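Section 3. Oiling a New Butcher-Block Top

Your Prudholm top left the factory sanded, dry and thirsty. It will drink whatever you spill on it first, so we suggest that be oil and not coffee.

You will need: one can of Modow mineral oil, two cotton rags, 220-grit sandpaper, and an evening with no dinner guests.

1. Wipe the top with a barely damp rag. Let it dry overnight. An hour is not overnight, however warm your kitchen is.

2. Sand lightly along the strips. Going across them leaves scratches that show up beautifully once oiled.

3. Pour a puddle the size of a pancake in the middle and push it outward with a rag. Do the end grain last and do it twice.

4. Wait 65 minutes, then wipe off everything that has not soaked in. If the surface feels sticky, you did not wipe. Wipe.

5. Repeat steps 3 and 4 until you have 3 coats. Kyrylo Pylypenko in our finishing shop does five, but he has no hobbies.

CAUTION: Do not use olive oil. It goes rancid, and the smell will outlive your warranty.

NOTE: If you bought the Backlund hardwax kit (part 1167), skip this section and follow the leaflet in the tin. Do not combine the two. Wax over fresh oil stays soft until roughly the next owner.

6. Keep the top bare for a full day. After that, plates are welcome. Hot pans never are.
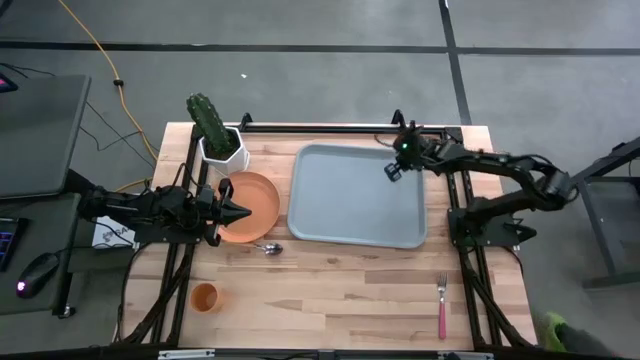 Fig. 3-2. Butcher-block top with pale and honey-brown strips.

7. Oil again in January, when indoor heating dries the wood, and whenever water stops beading. Small cracks at the ends usually close up after a coat or two. Cracks you can mail a letter through should be reported to the Sedau service desk.

Text revised 20/11/2024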